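What happens inside a computer?

Computers are in schools, shops, hospitals and homes. Some are as small as a phone. Others fill a whole room. They look different from the outside, but they nearly all do the same four jobs. They take in information, they store it, they work on it, and they give something back.

Taking things in

When you press a key, a computer gets a signal. When you move a mouse, touch a screen or speak into a microphone, it gets a different signal. All of these are called inputs. A camera is an input too, and so is the scanner at a supermarket till that reads the black and white stripes on a packet of biscuits.

A computer does not understand letters or pictures the way you do. It turns everything into numbers, and it writes those numbers using only two digits, 0 and 1. This way of writing numbers is called binary. Each 0 or 1 is called a bit, and 8 bits together make a byte. One byte is enough to hold one letter of the English alphabet. The word "yurt" needs four bytes.

Try it yourself: a page of a story book might have 800 letters, spaces and full stops on it. How many bytes is that? If each one takes up a single byte, the answer is 800 bytes. A photograph needs far more, because the computer has to store the colour of every tiny dot.

Working things out

The part that does the working out is called the processor. It is a flat chip, small enough to sit in the palm of your hand. Inside it are billions of switches, far too small to see. Each switch can be on or off, and that is how the computer handles its 1s and 0s.

The processor follows a list of instructions called a program. The instructions are very simple, such as "add these 2 numbers" or "move this number over there". A game or a drawing program is made of a huge number of these small steps. The processor gets through them so quickly that you do not notice them happening.

All this work makes the processor warm. Many computers have a fan to blow the heat away. If you hear a humming sound when a computer is busy, it is probably the fan turning faster.

Remembering things

Computers have two kinds of memory, and they are used for different things.

The first kind is called RAM. It holds what the computer is using right now – the game you are playing, or the letter you are typing. RAM is very fast, but it forgets everything when the power goes off. This is why you should save your work.

The second kind is called storage. It keeps your files even when the computer is switched off. One sort of storage is the hard disk drive. It has round, shiny plates inside that spin at high speed, and a thin arm that moves across them to read and write the information. Another sort is the solid state drive, or SSD. It has no moving parts, so it is quieter and usually faster.

Think of a desk and a cupboard. RAM is like the top of the desk, where you put the things you are working with. Storage is like the cupboard, where you keep things for later.

Joining it all together

The parts of a computer have to send signals to each other. They do this through a large flat board called the motherboard. Some parts plug straight into it and others are joined by cables. In a desktop computer, the parts are kept inside a case, often with a side panel that comes off.
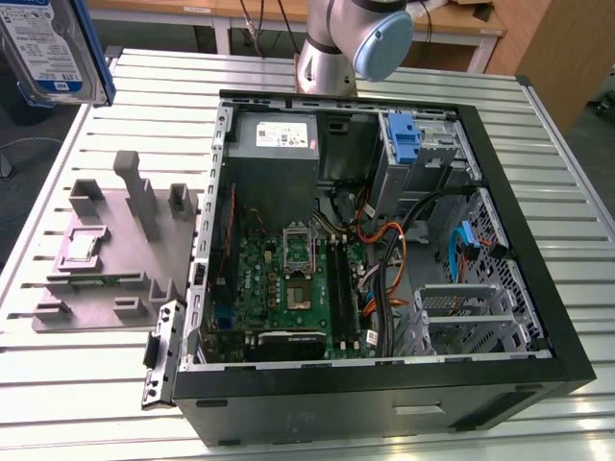 A desktop computer on its side with the panel off, and a hard disk drive.

Never open a computer by yourself. Some parts hold electricity even after the plug has been pulled out. If you would like to see inside one, ask an adult who knows how to do it safely.

Giving something back

What comes out of a computer is called output. The words on a screen are output, and so is the music from a speaker or a page from a printer.

Words to remember

Input: information that goes into a computer.
Output: what a computer gives back.
Bit: a single 0 or 1.
Byte: a group of 8 bits.
Processor: the chip that follows the instructions.
RAM: fast memory that is emptied when the power goes off.
Storage: where files are kept for later.

Page last checked: 22nd September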